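Filed under: Home & Pantry, Small Jobs

Breaking down the snack order

My sister laughs at me for this, but I really do love the day a big order of snacks turns up. We share one between three households now, ever since Batent raised its minimum for free delivery, and the sorting out falls to me as I have the biggest table. It's the old wooden one with the curved outline, bought secondhand in Pugh for 70 dollars, and it has a good many scratches by now – I've stopped fretting over those.

I used to tip everything out at once, which felt like Christmas for two minutes and then I couldn't find a thing. Now I keep one carton open and leave the others taped until I get to them. Packets come out one at a time, I look at the date, and they go on a pile for whoever asked for them. Anything that runs out before January goes on my own shelf, as I'm the one who'll eat it quickest!

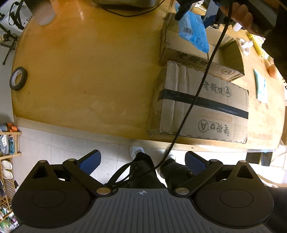
I hang on to the cartons too, even the ones with torn rims. A worn one with creases in the lid will still hold light packets perfectly well if you run a fresh strip of tape across it, and the sturdier ones go up to the closet with the winter hats. My mother did the same with shoeboxes, so I suppose I come by it naturally.

The last pile is always odds and ends that match no list at all. Those went into the blue bowl by the door, and the kids had been through it by supper.

More from the pantry
Labels that stay on (Useo vs. plain masking tape)
My Wallier shelf, two years on
What to do with too many crackers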